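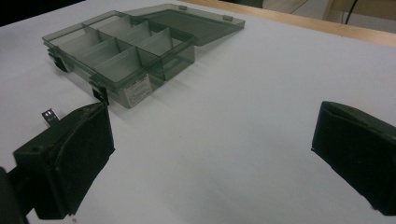
3.2 Containers and sorting procedure

All small hardware in the study was kept in hinged compartment boxes made of tinted, see-through plastic. Each box has a shallow tray divided by thin walls into small rectangular compartments, and a flat lid that closes with two latches on the front. We chose a tinted box over a clear one after a short trial at the Zandley repair shop, where staff said that glare from the overhead lights made it hard to tell washers of similar size apart in clear trays. We did not test this claim further.

Boxes were emptied and wiped between sessions. At the start of a session the participant sat at a white table with one empty box, lid open and lying flat on the tabletop. The mixed parts were then poured into a low dish on the side of the participant's preferred hand. Each dish held 400 parts of 12 types: machine screws in four lengths, flat washers, lock washers, hex nuts, and a small number of spacers and pins. The participant was told to sort the parts into the box in any layout they liked, to close the lid, and to fasten both latches. No time limit was given.

Participants were free to use more than one compartment for a single type, and many did so with the shorter screws. A compartment was scored as mixed if it held parts of two or more types when the lid was closed. Parts dropped on the floor were set aside and left out of the error count. Parts left in the dish were counted as unsorted.

The second half of the study dealt with retrieval. The same participant came back after a break and was read a list of parts, one at a time, by the second author (Retamal). Time was taken from the end of the spoken name to the moment the correct part touched the table. Opening the box was timed separately. In the pilot we had included it in the first retrieval, which made that item look much slower than the others. Half of the participants worked with paper labels placed under the tray and half worked without them.

The retrieval list was the same for everyone, but its order was shuffled. In total, 1227 retrievals were recorded from 40 participants. Of these, 122 were dropped before analysis, mostly where the name had to be read a second time or where the participant spilled a compartment. The coding was done by the first author (Leemans) and checked against the session notes.

Figure 3 shows the four layouts that came up most often. In the most common one, the screws run in order of length along the front row and the washers and nuts fill the rows behind. Participants who used this layout often described it as "the way it is in the shop," even though the Kandmont and Zandley shops arrange their own drawers differently. The second layout groups parts by diameter, so that a screw sits next to the nut and washer that fit it. It took longer to set up but gave shorter retrieval times when a matching set was asked for. Section 4.1 reports these times by layout and by label condition.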